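Print this message | E-mail this message

From: Pylyp Kovalchuk
Date: July 25, 2022
Subject: Re: Flernholm, subtitle timing and the missing scene

The copy I projected in June was the restored version from Lestach, so I can answer most of this. Quoted text first, then my notes.

> Has anyone compared the two circulating versions of "Flernholm"?
> The one I saw years ago at the Greenwood had a scene in the
> ferry office after the funeral, with the brother signing for the
> coffin. The new one goes straight from the church to the road.
> I also found the subtitles late by a noticeable amount in the
> second half. Is that the transfer or the theater? And was the
> framing always this tight? I remember more sky.

1. The ferry office. It is missing from the Lestach restoration because it was never in the negative. The film was shortened after its first festival screening, and the negative was cut to match. The Greenwood had a print struck before that change. The scene runs 100 seconds. A reel containing it is held at Prikitz, but the sound on it is damaged and the restorers chose not to mix sources. I think that was the right decision for the main feature. It should have gone on the disc as an extra, and it did not.

The cut does affect the plot. Without the signature, the viewer has no reason to know that the brother has used the dead man's name, and the scene with the customs officer then plays as a simple misunderstanding. With it, the officer is being lied to and probably knows it. Reviews that call the last act vague are, I suspect, mostly based on the short version.

2. Subtitles. The delay is in the file. It begins at the third reel change and stays constant, which points to a reel that was conformed to the wrong leader length. I measured 3 seconds against the dialogue. A corrected subtitle file exists, with over 200 lines retimed. Theaters have to ask for it by name, as the distributor does not send it automatically. If you are booking the film, request version 2 and check the scene in the boat shed, where two people talk over each other and any error is obvious.

3. Framing. The camera negative is full height and the film was composed for 1.66. The older print was often shown with the wrong aperture plate, with more visible at the top and bottom than intended. The extra sky you remember is probably that. In at least one shot on the pier the microphone can be seen at full height, so I would not treat the taller image as the correct one. Some houses still crop to 1.85, and then foreheads start to go.
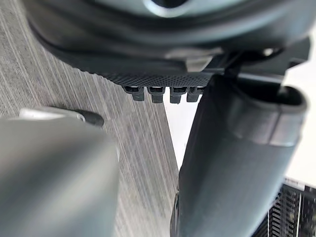
4. Color. You did not ask, but it will come up. The night scenes are cooler in the restoration than in the print. The grading notes say the cinematographer's own reference reel was used. I have no way to check that. Prints of that age fade toward red, so memory is a poor guide here, mine included. The kitchen scenes looked right to me. The dawn crossing looked too clean, and I would guess that grain reduction was applied to that reel alone.

5. Running time. The catalog figure is for the long version and has been copied into most listings. Please do not schedule from it.

If anyone has the original dialogue list, I would like to compare the customs scene line by line. One reply from the officer is translated as a question, and I hear it as a statement. Write to me off the list if the file is large.

Pylyp

Comments (2) | Shares: 3
E-mail this message | Print this message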